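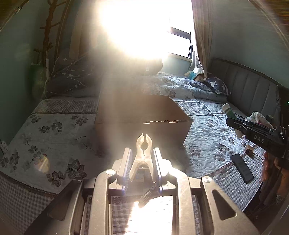 Logement étudiant : rendre la chambre à ceux qui l'habitent

Tribune de Benvinda Marinho, 9 février 2026

Le débat public sur le logement étudiant se résume trop souvent à un chiffre, celui des places manquantes. Dans notre agglomération, la dernière estimation retenue par l'Observatoire Pacheco s'établit à 3 621. Ce déficit est réel et appelle un effort de construction que les collectivités ont différé trop longtemps. Il ne saurait pourtant dispenser d'examiner la manière dont sont administrées les chambres existantes, et en particulier les règlements intérieurs auxquels leurs occupants sont soumis.

Ces règlements ont été conçus, pour la plupart, à une époque où la résidence prolongeait l'internat. Ils interdisent de déplacer le lit, de fixer une étagère, de recevoir un proche plus de deux nuits consécutives, parfois de changer les rideaux. Celui de la résidence Hetwood compte 17 pages, dont quatre sont consacrées aux seules inspections. L'étudiant y est désigné comme « l'usager », terme qui convient à une piscine ou à une bibliothèque et qui s'accorde mal avec la situation d'une personne majeure acquittant chaque mois une redevance de 402 euros.

L'argument ordinairement opposé à toute réforme est celui de la conservation du patrimoine. Il mérite d'être entendu. Un gestionnaire responsable de 540 chambres doit pouvoir les remettre en état d'une année sur l'autre dans des délais très courts, et le coût des dégradations finit toujours par peser sur l'ensemble des résidents. Mais le dépôt de garantie et l'état des lieux contradictoire répondent précisément à cette préoccupation. Le parc locatif privé s'en contente, avec des occupants du même âge et des logements souvent plus fragiles.

Il convient aussi de mesurer ce que coûte l'interdiction. Une chambre de neuf mètres carrés sert à dormir, à travailler, à prendre ses repas et, lors des périodes d'examens, à passer des journées entières. Que son occupant ne puisse orienter son bureau vers la fenêtre sans autorisation écrite paraît difficilement justifiable. Inês Aguiar, qui a dirigé pendant plusieurs années la résidence Peltwood, l'a exposé dans son rapport de fin de mission : les demandes d'aménagement y étaient presque toutes acceptées, au terme d'une procédure qui mobilisait un agent à mi-temps.

Trois mesures pourraient être adoptées sans attendre de nouvelles constructions. La première consisterait à inverser la règle en matière d'aménagement : serait permis tout ce qui est réversible, à charge pour l'occupant de restituer les lieux dans leur état initial. La deuxième soumettrait toute visite d'inspection à un préavis de sept jours, hors urgence technique. La troisième ouvrirait la rédaction des règlements aux représentants des résidents, avec voix délibérative.

La résidence Cimen a engagé depuis la rentrée une expérimentation limitée au premier de ces points. Le bilan en sera présenté au mois de mai au conseil de l'établissement. Il serait regrettable que cette échéance serve de motif à l'immobilité des autres gestionnaires, dont les règlements peuvent être révisés à tout moment par simple délibération.

Les pouvoirs publics attendent des étudiants qu'ils se conduisent en adultes, qu'ils signent des contrats, déclarent leurs revenus et participent aux scrutins. Il est cohérent de leur reconnaître, dans le lieu où ils vivent, les droits attachés à cette condition.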